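# Speaker notes: How we talk about a former partner

Riis Relationship Support Service, staff learning session. Speaker: Hanna Nazarenko. Start 10.30, questions taken at the end. 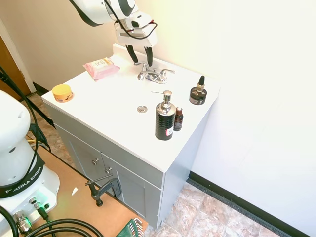
**What do we mean by respectful language after a break-up?**

We mean words that describe what a person did or said, and that leave out verdicts on their character or their state of mind.

## Opening

- Welcome colleagues from the Tondaditz office, who are joining by phone link.
- Thank Raed Atallah for the case material. Details have been altered so that no client can be recognised.
- Remind the room that the session is covered by the usual confidentiality rules.

The service sees people in the first months after a relationship ends. Many arrive with a settled story about the other person. He was cold. She was impossible. Our task is to listen to that story without adding to it, and I would like us to look this morning at how often we do add to it, usually by agreeing too quickly.

*Pause. Ask who has used the phrase "difficult ex" in a case note. Do not comment on the show of hands.*

## The case of M. and T.

M. came to us after a relationship of four years. At the first meeting she used the word "unstable" for her former partner. The adviser wrote it down, without quotation marks, and it passed into the referral letter. By the third meeting M. had stopped using the word herself. It remained in our file.

Points to bring out:

- The word belonged to M. on a particular afternoon. Once we had copied it, it read as our own finding.
- T. later contacted the service about shared costs on the flat and spoke to an adviser who had already read the file.
- The adviser was courteous throughout. T. nonetheless remarked that he felt he had been "introduced already".

Read T.'s remark aloud slowly. It is the part people remember – give it room.

## What to write instead

The guidance agreed in July asks for two things. Record a client's strong words as a quotation, and record beside them what happened. "Client describes former partner as unstable. Client reports that he telephoned 16 times in one evening" tells a colleague far more than the single word. It may also point to a safety concern, in which case the safety procedure applies at once and the adviser should not wait for the next meeting.

Stress this last point. Careful language must never become a way of playing down harm. If a client reports threats, following, or control of money, we write it plainly and we act on it.

## When the client asks us to take sides

Clients do ask. "You would have left as well, wouldn't you?" is a common form of the question. Suggested replies, which staff may put into their own words:

- "I can hear that staying had become very hard."
- "What was the moment you decided?"
- "I only know the part you have told me, and I would like to hear more of it."

Raed will read the client's lines if we have time to try these out. Groups of three, with one person observing. If we are running late, leave out the exercise and go straight to new partners.

## New partners

A short section. Clients who begin seeing someone else often compare the two people in front of us, and the new partner nearly always wins. Advisers should take an interest in the new relationship without praising it at the expense of the old one. Mention the Grimis leaflet on telling family members, which is being reprinted. The Skamura translation is still with the proofreader.

## Before questions

- Case notes opened before July need not be rewritten. Corrections may be added as a dated entry.
- Advisers who are unsure about a word should ask their supervisor before the letter is sent.
- Hanna to collect the handouts, as they contain draft wording.

Questions from Tondaditz first, then the room.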